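**Shared workshop teaches an arm to pack a toiletry kit**

07/05/2022 — The members of the Harero workshop have spent a good part of the year building a robot arm, and they have now given it a job most people finish half asleep: putting bathroom things in a box.

The arm is called Pradamis. It was put together on the back bench by Natalia Arriaga and Riaan Dlamini from printed joints, secondhand motors and a power supply that used to run a sign. Parts came to $1627, a figure Dlamini gives quickly and then changes the subject.

Its gripper has two black fingers and a small camera that looks down between them. The control code, written by Zodwa Mofokeng over the winter, runs to 3512 lines, a fair number of them comments addressed to Riaan.

The toiletry kit was Arriaga's idea. Blocks are too easy, she said, and everyone was tired of looking at them. A toothbrush is thin, a toothpaste tube gives when you squeeze it, and a razor handle leaves very little to hold on to. The mouthwash is the heavy one.

"It's good at bottles," said Mofokeng. "It has opinions about toothbrushes."

The group has set itself a target of 40 full kits in a row with no human hand on the table. The longest run so far is six. The seventh ended with the toothpaste under the drill press, where Tumelo Van Wyk found it the next morning and put it back without comment.

Van Wyk, who mostly builds chairs and would like some of the bench back, has agreed to leave the arm where it is until the end of July. After that it moves to the shelf by the door, or to Arriaga's garage — her family has not been consulted.

Visitors can watch on open evenings. Bring your own coffee, and please keep sleeves off the table while the motors are on.
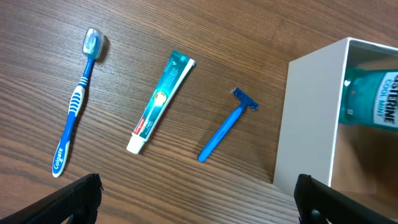
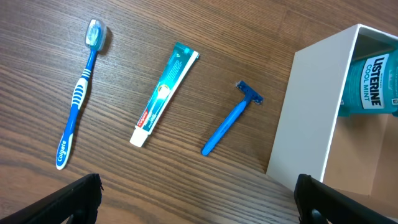
*Both views are from the gripper camera on Pradamis: toothbrush, toothpaste and razor on the table, mouthwash in the box.*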